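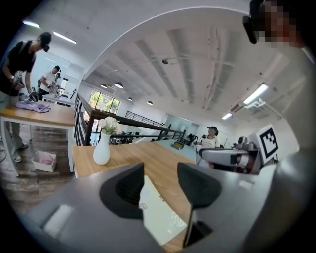

ロボットの公開見学会では、来場者に説明を先に聞いてもらうのと、先に道具を手に取ってもらうのと、どちらがよいのでしょうか。

先に手に取ってもらうほうが、その後の質問が具体的になりやすいというのが、私たちの見学会で得た感触です。ただし、安全に関わる注意だけは触れる前に短く伝えておく必要があります。

4.2 公開見学会における作業実演

この問いは、Killoraの二階で開いた公開見学会の準備をしているあいだ、私たちが何度も立ち戻ったものである。前節で述べたとおり、本研究の関心は、布や小箱のような身近な品物を扱う作業を、専門外の人にどう見てもらい、どう感じてもらうかという点にある。研究室を開放すること自体は珍しくないが、たいていの場合、来場者は完成した動作を少し離れたところから眺め、拍手をして帰っていく。それはそれで楽しい時間なのだけれども、作業を教える側の手間や迷いがほとんど伝わらないことを、共著者のPeninah Kashindyeは以前から残念がっていた。

そこで今回は、ふだんの作業をなるべくそのまま見ていただくことにした。図4は作業台の並ぶ一角で、手持ち型グリッパの二本の指のあいだに白い平たい箱がある。左手の台では、帽子の前に装置を付けた人が両手でもう一台の手持ち型グリッパを持ち、薄紫色の布の上に構えている。右手には白いロボットアームがあり、そのそばに白黒の正方形マーカーが立ててある。人の持つ道具とアームとが同じ視野に収まるこの配置は、両者の関係を口頭で説明する際にずいぶん助けになった。

図4 公開見学会の作業区画。手持ち型グリッパによる作業とロボットアーム

見学は少人数の組に分けて行い、各組に案内役が一人付いた。来場者は合わせて152名で、うち9名は近隣のEsedthorpeから来た学校の先生方である。順路には二通りあり、一方の組にはスライドによる説明のあとで道具に触れてもらい、もう一方の組には、指を挟まないための注意だけを伝えて、まず布を一枚つまみ上げてもらった。どちらの順路でも所要時間は同じになるよう調整し、終わりには全員で同じ休憩所に集まって、お茶を飲みながら自由に話していただいた。質問の記録は、このお茶の時間のものも含めてすべて案内役が手書きで残し、後日Faith Rotichが清書して分類した。

先に触れた組の質問には、「布の端はどちらの指で押さえるのか」「箱を傾けたまま置くとどうなるのか」といった、自分の手つきに根ざしたものが目立った。説明を先に聞いた組では、費用や将来の用途を尋ねる声が多かった。後者の質問が浅いと言いたいわけではもちろんなく、むしろ私たちのほうが答えに詰まる場面もしばしばあった。とはいえ、布をつまみ損ねて笑いながらもう一度手を伸ばす方々のそばに立っていると、失敗の話を切り出すのがとても楽だったことは書き添えておきたい。Kashindyeの案内した組では、年配の来場者が洗濯物の畳み方をご家庭の流儀で披露してくださり、予定の時間を8分も超えてしまった。

一方で、反省すべき点も残った。台と台のあいだの通路は、作業する人の後ろを見学者が通るには狭く、立ち止まる位置を床に示しておくべきであった。また、記録が手書きであったため、案内役によって質問の拾い方に差があり、二つの順路の比較は傾向の報告にとどめざるを得ない。組の割り当ても到着順に行っており、知人同士が同じ順路に入りやすかったことが影響している可能性もある。

8月に予定している次回の見学会では、Lyimoの展示室を借り、案内役の受け答えを事前にそろえたうえで、同じ二通りの順路を改めて試みる。質問の分類基準と、案内役に配った注意書きの全文は付録Bに収めた。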